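夹爪对比记录 八月 下午接着上次

今天主要比手持夹爪的两套指尖：窄指(旧)和加宽硅胶指(新，Skotari寄来的样品)。场地还是那个小厨房角落，任务是捡软垃圾，往桶里放。上次写过的硬物件(杯子、勺子)不重复了，两套都没什么问题，差别全在软的、薄的、透明的东西上。

开始之前
- 两只夹爪都重新归零，左手那只归零后读数还漂一点，先记着
- 电池换过
- 相机曝光锁死，不锁的话一转向柜门就忽亮忽暗，上次的数据就是这么废的
- 加宽指的螺丝上了螺纹胶，等它干透才开始
- 表格还是用旧模板，列名没改，看的时候注意“指型”那列0是窄、1是宽

窄指
捏纸巾稳，进得深，桶口附近转腕也不碰边。捏塑料袋看捏哪儿。捏到褶子就牢，捏到单层会慢慢滑，滑的时候开合读数几乎不变，单看编码器根本看不出来。这个问题说了好久了，要么指尖加个触觉片，要么干脆靠视觉判断。先倾向视觉，省线。

另外窄指内侧的胶皮磨得快，边角已经起毛，下回带备件。

宽指
单层薄膜好很多，基本不滑。缺点是进窄缝吃力，桶里东西一多，指头先碰到别的，推着走。双手配合的时候更明显，两只都装宽指互相挡。后来改成一只窄一只宽，窄的伸进去，宽的在外面拎袋子，手感最顺。这个组合之前没试过，下次专门排一组。

力的设定从低往高加，加到70这档以后薄膜会被捏出白印，纸巾会破。再往上没意义。暂定宽指用低档，窄指用中档，具体数在表里。

视野
这个才是今天最头疼的。夹爪本体占掉画面下面一大块，指尖正好伸到中间，目标一小就被自己挡住。对着桶口的时候尤其难，桶里颜色深，前面又有一排亮的金属件，反光一条一条的，透明袋子的边缘基本靠高光认。 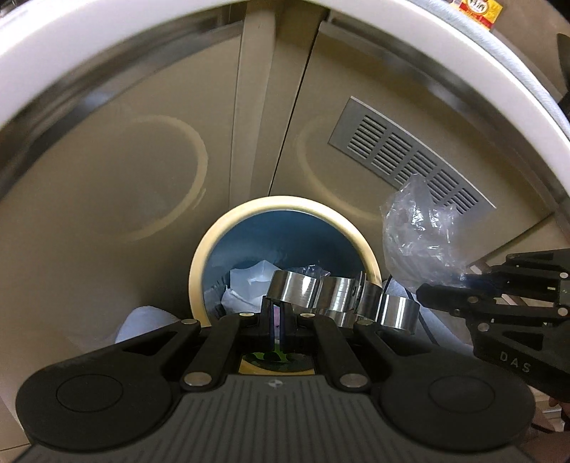 Gultstead那边看了前半段记录以后回：视野遮挡别急着怪镜头，先把相机支架往后挪6毫米试试，我们上个月在Punance的台子上也是指尖压目标，挪完就能看见夹持点两侧了，代价是近处虚一点。还有，透明袋别只放一种，厚的薄的混着来，不然模型学到的是那一种袋子的反光。

好，支架的事记下了。不过我们这边支架是一体打印的，往后挪要重新出件，不是拧个螺丝的事。先打一版长孔的，能前后滑，试完再定死。近处虚不虚要看焦点怎么调，不敢先下结论。

袋子混放同意。顺便连纸类也混，现在用的全是同一包，太单一。

数据
窄指、宽指、混装三种都录了，加起来200条，还没筛。粗看有几类要剔：
起手时夹爪没张开就往前送的；
中途手柄断连又重连的，时间戳会跳；
两只夹爪碰到一起之后位姿漂了没拉回来的。
第三类最麻烦，回放的时候轨迹看着是连续的，其实右边那只整体偏了。柜门太光滑，特征点少，定位在那个方向本来就弱，门板上还有桶沿的倒影，跟踪会不会被倒影带走？怀疑，没证实。想法是柜门上贴几张哑光的小标记，或者换个背景重录一组对照。先贴标记，便宜。

通风栅那块反而好用，横槽多，转到那边跟踪就稳下来。

控制器
Russo的那块控制板下午接上试了一会，延迟最高到2帧，肉眼能觉出来，慢速没事，快速合爪的时候会晚半拍，薄膜正好从指间溜走。旧板没这毛病，但旧板不支持双爪同步，得靠软件对时间。两害相权…先用旧板录数据，新板单独测。固件版本忘抄了，明天补。
线缆也说一句，新板的接口朝下，手腕一翻就蹭线，套了根波纹管，临时的。

手感方面
长时间举着还是累，尤其右手，连续录一阵子手腕就开始抖，后面的轨迹明显毛。以后录一段歇一段，别硬撑。握把角度可以再往内收一点，跟机械那边提过，没排上。

待办
- 长孔支架出件，先打一只
- 柜门贴哑光标记，贴前贴后各录一组
- 混装指(一窄一宽)单独排一组，左右对调再来一遍
- 薄膜滑脱：从视频里把滑的几条挑出来，看开合读数到底动没动，画个图
- 新控制版延迟用示波器量，别再靠眼睛
- 左爪归零漂移，拆开看看轴有没有松
- 备件：窄指胶皮、螺纹胶

归零漂移如果是轴松的话，今天左手的开合数据都要打折扣，筛的时候先别删，单独放一个文件夹。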